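Recording your own two-handed gripper demos at home

I get asked a lot how I collect demonstrations without a lab, so I finally sat down and wrote out what I do. All you need is a pair of hand-held grippers, something to pick up and a bit of patience. No arm required at this stage — you are the arm! The learning system gets to see what the grippers saw and how they moved, and it works out the rest later (or it doesn't, and you record more).

Pick a boring task

My first go was folding tea towels and it was a disaster. Cloth is hard. Start with small wrapped things and a tray. Snacks are perfect: they come in lots of colours, they're cheap, and the wrappers crinkle and slide around enough to make the job interesting for the model.

I keep 20 pieces in a bag and tip out a different handful for each session. Mix the shapes up a bit, bars and little lollies and flat packets, otherwise you'll end up with a model that only knows how to grab one thing.

Set up somewhere real

Any flat-ish surface will do. I've used the kitchen bench, the floor and the bed. I was worried that a patterned bedspread would confuse things, but Zulema Bravo talked me into it and she was right, the busy backgrounds helped a lot once I moved to a new room. Turn the lights on before you start and leave them alone until you've finished.

Before recording, open and close each gripper a few times all the way. Then check that both are saving. I once did a whole afternoon with only the left one going, and I'm still cross about it.

Do the recording

1. Scatter the snacks beside the tray. Don't arrange them nicely.
2. Start both grippers in the same spot, fingers open.
3. Move in, pinch, lift, pause for a beat, then put the snack in the tray.
4. Let go completely before you pull away. Half-open releases teach the model to drag things.
5. Bring both grippers back to the start and stop the recording.

I keep each run to four pickups. Longer ones sound like a good idea, but if you fumble near the end you've lost the lot. Go a little slower than feels natural, too. Fast hands mean blurry pictures, and blurry pictures of a lolly wrapper aren't much use to anyone.

Using both hands at once is the fiddly bit. Keep one gripper a touch higher than the other when they come together over the tray, so the fingers don't knock. It feels silly for the first ten minutes and then you stop thinking about it.
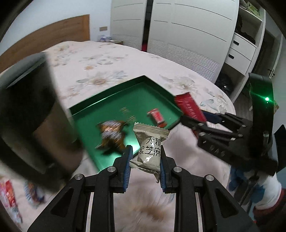

Both grippers loaded: a beige packet in one, a red bar in the other.

Check before you keep going

After 16 runs I stop and watch a few back. I'm looking for snacks that slipped, runs that started late and any stretch where my own hand is blocking the view. Bad ones go in a separate folder called "maybe", in case I want examples of mistakes later on.

My last batch came to 122 good runs, enough to train a first version and see where it fell over. It was hopeless with anything shiny, so that's what I recorded next — more foil, more angles, and the tray turned sideways for half of them.

If your grippers use different software from mine, the steps are the same but the file names won't be. Mahfuz Navaratnam has a handy script for renaming everything in one go, and I'll put up a page on that once I've tidied my notes.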